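Girnus, Vorführung im August. Notizen für die Gruppe, geschrieben im Zug und abends ergänzt

Ankunft 9:40 Uhr, Kaffee, Namensschild, dann eine halbe Stunde Folien über »Haushaltsrobotik ab Werk«. Ich fasse die Folien nicht zusammen, die PDF liegt im Ordner Clivberg. Der Satz, wegen dem wir überhaupt hingefahren sind, stand auf Folie 12: Die Steuerung Ekia räume »beliebige Ablageflächen« auf, zweiarmig, ohne Einlernen vor Ort. Beliebig ist ein großes Wort. Ich habe es mir gleich unterstrichen und später danach gefragt, Antwort siehe unten.

Vorgeführt wurde zunächst nur in der Simulation. Auf der Einladung stand »Live-Demonstration«, gemeint war damit, dass der Simulator live rechnet. Amândio Valente hat das am Pult gemacht, ruhig und ohne Show, das muss man ihm lassen. Er hat auch nicht so getan, als wäre es etwas anderes. Der echte Aufbau (bei denen heißt er Puma) stand angeblich im Nebengebäude und war wegen eines Umbaus nicht zugänglich. Notiert, Fragezeichen dahinter.

Die Aufgabe: ein schwarzer zylindrischer Gegenstand, ein Schränkchen mit türkiser Platte, darauf schon ein paar andere Sachen. Blick von oben über den eigenen Rumpf auf die Arbeitsstelle. Ich durfte mir Standbilder ziehen.

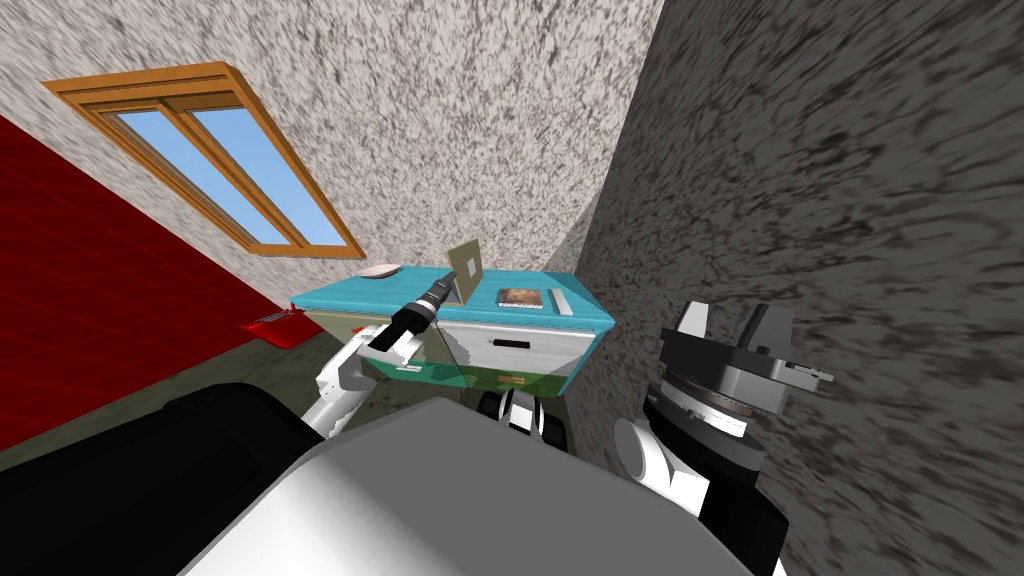
*Girnus, Simulator: Zylinder im linken Greifer, rechter Greifer offen und leer.*

Was mir beim Zuschauen aufgefallen ist, ungeordnet:

- Die Kamera ist deutlich gekippt. Auf Nachfrage: Absicht, die Steuerung solle mit schiefen Ansichten klarkommen. Ob sie mit waagerechter Ansicht besser oder schlechter ist, konnte keiner sagen. Hätte ich als Erstes gemessen.
- Die Wände haben eine grobe, körnige Textur, rechts fast streifig. Für einen Menschen sieht das nach Putz mit Problemen aus. Für die Bildverarbeitung ist es vielleicht sogar hilfreich, viel Struktur, wenig glatte Fläche. Unsere weißen Laborwände bieten das nicht.
- Greifkraft: wird nicht simuliert, jedenfalls nicht so, dass man sie auslesen könnte. Kontakt ja oder nein. Damit sagt mir ein geglückter Griff wenig über ein Teil, das rutscht.
- Reibwert der Platte: ein fester Wert für alles. Valente wusste ihn nicht auswendig und wollte nachsehen. Bis zur Abfahrt nichts gehört.

Zu den Zahlen. Laut Handzettel 100 Durchläufe pro Szene und daraus eine Erfolgsquote, die ich hier absichtlich nicht abschreibe, weil »Erfolg« auf dem Zettel nirgends definiert ist. Ich habe gefragt. Erfolg heißt: Gegenstand liegt am Ende innerhalb der Zielfläche. Ob dabei etwas anderes umgestoßen wird, zählt nicht. Ob der Gegenstand aus größerer Höhe fällt, zählt auch nicht. Damit wäre unser alter Aufbau vom Frühjahr ebenfalls ziemlich erfolgreich gewesen, samt der zerbrochenen Petrischalen.

Insgesamt gibt es 61 Szenen, alle aus demselben Generator. Möbel, Farben, Fenster, Kleinkram werden gewürfelt, die Höhe der Flächen angeblich auch. Auf meine Frage, wie viele davon die Steuerung beim Training schon gesehen hat, kam erst »die meisten nicht« und nach zweimaligem Nachhaken »die Objekte schon, die Räume nicht«. Das ist ein erheblicher Unterschied und gehört auf die Folie. »Beliebige Ablageflächen« heißt also: andere Zimmer, bekannte Gegenstände. Valente hat das sofort eingeräumt, der Kollege vom Vertrieb hat etwas über die Roadmap gesagt.

Danach durfte man am Pult selbst anhalten und weiterlaufen lassen. Ich habe das ausgiebig gemacht, bis der Nächste in der Schlange sich geräuspert hat.
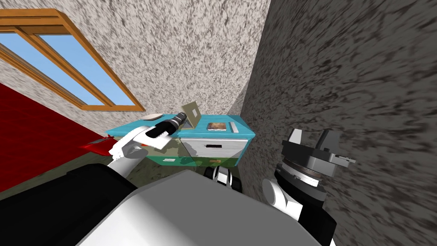

Mich interessiert bei jedem Ablegen vor allem die Frage, wann losgelassen wird und woher die Steuerung weiß, dass sie es darf. Darüber steht im Handzettel kein Wort. Beim Anhalten sieht man immerhin, wie knapp das geometrisch zugeht: Der Zylinder wird hier dicht über der türkisen Platte gehalten, die Greiferfinger noch geschlossen, unter dem Gegenstand ist eine graue Platte des Greifers zu sehen, und dahinter steht das hellbraune Kärtchen hochkant. Mit echten Toleranzen und einer Kamera, die ein paar Millimeter danebenliegt, hätte ich an der Stelle Sorge um das Kärtchen und um den Greifer. Valente meinte, der Abstand zur Platte komme direkt aus dem Simulator. Also perfekte Kenntnis der Höhe. Auf meine Frage, was am echten Gerät diese Größe liefert: »Tiefenkamera, daran arbeiten wir.« Das wäre für uns der halbe Aufwand des ganzen Projekts.

Zweiter Punkt, der untere Teil des Schränkchens wirkt grünlich durchscheinend. Falls bei denen so auch die Tiefe gerechnet wird, möchte ich wissen, was herauskommt, ein Möbel oder der Boden dahinter. Unsere Acrylhauben liefern am echten Sensor Unsinn. Frage ging per Mail raus.

Und der rechte Arm. Verkauft wird zweiarmig. Auf beiden Standbildern ist der Zylinder links, und am rechten Greifer sehe ich keine Beteiligung. Es mag Aufgaben geben, bei denen das anders ist, ich habe sie nicht gezeigt bekommen. Für unser Umsetzen der Probenröhrchen würde ich beim jetzigen Stand nur einen Arm bezahlen wollen.

Was ich gut fand, der Vollständigkeit halber:

- Anhalten, zurückspulen, andere Kameraposition, alles flüssig. Besser als unser Werkzeug.
- Das Protokollformat ist offen dokumentiert. Habe 115 Seiten Handbuch mitbekommen, beim Durchblättern sauber geschrieben.
- Valente antwortet auf Fragen.

Offen, bitte nicht vergessen:

1. Definition von Erfolg schriftlich geben lassen, einschließlich umgestoßener Gegenstände.
2. Eine Szene mit unseren Teilen, die nicht im Trainingssatz sind. Valente hat zugesagt, wir schicken die CAD-Daten der Röhrchenhalter.
3. Reibwert, siehe oben.
4. Puma ansehen, in Betrieb. Vorher keine Bestellung über Clivberg und auch keine Absichtserklärung, egal wie nett die Rabattstaffel aussieht.
5. Klären, ob die gekippte Kamera am echten Gerät auch so sitzt oder nur im Simulator.

Nachtrag, 21:15 Uhr: Mail von Valente ist da. Zur Reibung schreibt er, er müsse selbst noch mal fragen. Zu den durchscheinenden Flächen: bei der Tiefe würden sie im Simulator als massiv behandelt. Dann passt das mit unseren Hauben nicht zusammen, und Punkt 2 machen wir am besten gleich mit Haube.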